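Evaluation of the Evidik gripper and simulation kit
Progress report to the Markberg fund
Aug 7, 2026

Status: on schedule, one item open

Work since the June report has concentrated on the simulation half of the Evidik kit. The hardware half was accepted at the Eddale workshop and is not covered again, apart from a note on spares at the end.

Installation

The simulator installs from a single package and runs on our existing workstations. The supplied gripper model loads without changes. Joint limits had to be entered by hand, as the values in the configuration file did not match the printed manual. Barbosa, the reseller, has confirmed that the manual is correct and will issue a new file.

Trials

The work plan calls for 2,000 simulated grasp attempts across 7 household room layouts. To date 343 have been run, all with the parallel-finger gripper. The low count reflects time spent on the joint limits - the remaining runs are unattended and need no further staff hours.

The bathroom layout is the one now in use. It sets a countertop with a sink basin over a door and tiled surfaces, and small items can be placed on the floor as well as at counter height. The wrist view keeps both fingers visible, so the gap between them can be checked against the target before closing. 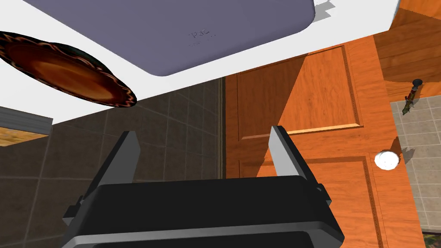 Rendering speed is adequate for batch work but slow for interactive use. Shadows are the main cost. Switching them off shortens each run, though we have kept them on so that results stay comparable with the earlier layouts.

Budget and open item

Spending stands at 80 per cent of the allocation. The licence fee was paid in full at the start, so the remainder covers staff time and one set of spare finger pads.

The open item is the export tool, which drops object names when a log is saved. We are matching names by hand until Barbosa supplies a fix. The next report will give grasp results by layout.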